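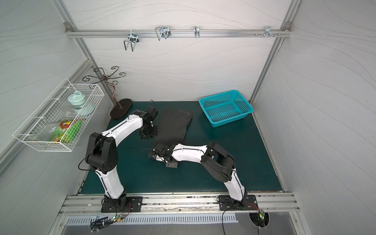

A folded dark gray cloth on a teal work surface

Cloth folding is the practice of doubling a piece of fabric over itself, once or several times, so that it takes up less room or keeps a set shape. It is part of laundry work, shopkeeping, tailoring, table setting and the shipping of textiles. The word "fold" is used both for the act and for the bent line it leaves, although in the trade the line is more often called a crease.

Basic folds

The half fold brings one edge of the cloth to the opposite edge. Repeated at a right angle, it gives the quarter fold, the usual form for napkins and handkerchiefs. The third fold, also called the letter fold, brings one side in over the middle and the other side over that. It hides both side edges and is common for bath towels kept on open shelves. Long pieces such as tablecloths are normally folded lengthwise first and then across, so that the main crease runs straight down the table when the cloth is opened.

The accordion fold goes back and forth in layers of equal width. It is used for curtains and for fabric that has to be drawn out a little at a time. Rolling is sometimes listed with the folds, but it leaves no crease and is usually treated as a separate method.

Behavior of fabrics

How well a cloth holds a fold depends on the fiber, the weave and the weight. Linen and plain cotton crease easily and keep the line until they are pressed or washed. Wool tends to spring back, and a light crease in it often drops out if the piece is hung up overnight. Knitted fabrics hold a fold poorly, and their layers shift against each other when the stack is moved. Thick fabrics such as terry lose length at every turn - a towel folded three times is noticeably bulky on the closed side.

Folds left in place for a long time can weaken the cloth. Fibers along the crease are under strain, and in old linens the fabric may split there first. Household manuals advise refolding stored pieces along new lines from time to time. Museums prefer to keep large textiles rolled on tubes, or to pad the folds with unbuffered tissue.

In trade

Fabric sold by the yard is often doubled lengthwise before it is wound on a board, with the right side facing in to keep it clean. Wider goods may be left open and put on a tube. The Rinaldi mill packed its sheeting in flat bundles, each holding 60 yards, and marked the end of the cloth on the outer fold. The Tirkemard warehouse handled roughly 3000 of these bundles a year, most of them in October, when hotels placed their winter orders.

Thomas Bassi, a linen merchant who bought from both, set out the house folds for his staff in a short handbook. It gives separate instructions for sheets, towels and table linen, and calls the letter fold the "shelf fold." The name is still used by some hotel laundries.

See also

Ironing
Linen closet
Napkin folding
Pleat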